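Members' Newsletter, February
Visits and Demonstrations

Robotic suturing bench at Cetano, Wustthorpe

The section's winter visit went to the Cetano training lab in Wustthorpe, where the afternoon session was given over to robotic suturing on tissue. Places were limited to 19 by the size of the viewing room. The session ran from 1:30 until shortly before five, with one break while the instruments were changed.

The bench follows the usual teleoperated layout. An operator sits at a console with two hand controllers and foot pedals, and the arms at the table reproduce the hand motion at a reduced scale. Scaling was set at 5 to 1 for most of the afternoon and changed to 3 to 1 for a short comparison. At the lower ratio the operator repositioned the controllers less often, but tremor at the tips was visible on the monitor during needle pickup. The lab starts its trainees at the higher setting and leaves them there for the first month.

Each instrument has a wristed tip driven by cables that run down the shaft over small pulleys. Counting the grip, the arm and wrist together give 7 degrees of freedom. The engineer at the table passed around a dismantled wrist, and most of the technical questions came out of that. Cable stretch is the main wear item. The lab logs every instrument by number of uses and checks backlash at the jaws on a fixture between sessions — a five-minute job per instrument, by their account. Instruments that fall outside the limit are kept for classroom use.

The task itself was interrupted suturing: drive the needle across the incision, pull the thread through, tie, trim, move on. The two hands have to exchange the needle without letting its orientation drift, and most of the time lost by beginners is lost there. There is no force feedback on this bench. Operators judge thread tension by eye, from the shape of the strand and the way the wound edges come together, and broken thread is common in the first weeks.

Logging was covered after the break. The lab records joint positions, pedal events and video on a common clock, and the archive now holds about 3,000 completed stitches. An in-house program called Purkel cuts these recordings into steps (pickup, drive, handover, tie, trim) and marks the ones a reviewer should look at. It does not score the trainee. Several members asked whether the segmentation could be run live. The answer was that it can, with a delay the lab considers too long to be of use at the console.

A second program, Từ, handles the annotation vocabulary, so that two reviewers labeling the same handover use the same term for it. The lab has offered to share the term list, and a copy will go to anyone who writes to the section mailbox.

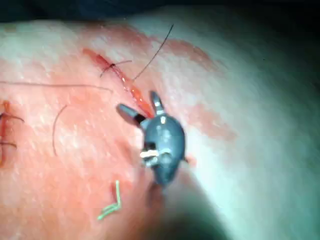
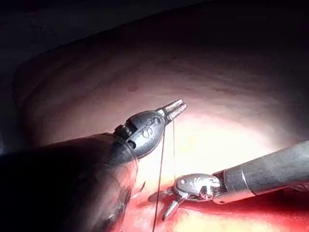
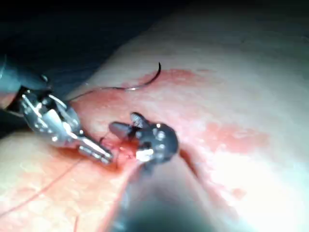 Robotic suturing at the Cetano bench, Wustthorpe. First picture: open jaws at the lower end of an incision, with one tied stitch near its upper end.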